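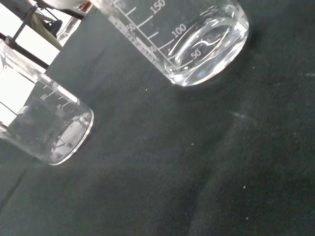

Two of the beakers on the dark cloth, clear liquid in the larger one.

prusten-beakers

README, last touched in February

Short version: notes and pictures of glass beakers, for anyone working on reading levels in clear glass. 743 pictures. Two folders, udum and yu, named after the benches. Same glassware on both, don't read anything into the split.

What's in it
Clear glass beakers with white printed scales. Clear liquid only, no dye. We tried dye early on and it made everything too easy, those pictures are gone.
Dark cloth under everything. It stays put and the white marks show up on it.

Labels
levels.csv has one row per beaker, not per picture. Columns: picture, beaker, level, sure.
level is read by eye against the nearest printed mark. If it's under the 50 mark we write "low" and leave it at that.
sure is y or n. 117 rows are n. Mostly glare on the wall, or the base rim bright enough to hide the surface of the liquid.

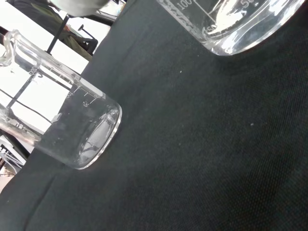 "Empty" was the hardest call. A thin layer at the bottom of a clear beaker looks a lot like the thick glass of the base, so if two of us disagreed it went in as n. Please dont treat those rows as zeros.

Also watch the numbers. A 50 on the far wall can show through the glass and sit right over the liquid. Check which side you're reading before you fix a label.

Known problems
- first 30 rows in yu use the old column order, will fix
- a few beakers run past the edge of the picture, level left blank for thsoe
- no temperature notes

Washing up, if you add more: rinse, drain upside down, wipe the outside. Lint from the cloth sticks to damp glass and shows.

Tables were made with Wisport, any spreadsheet opens them fine.

To do: merge the two csv files, recheck the n rows in udum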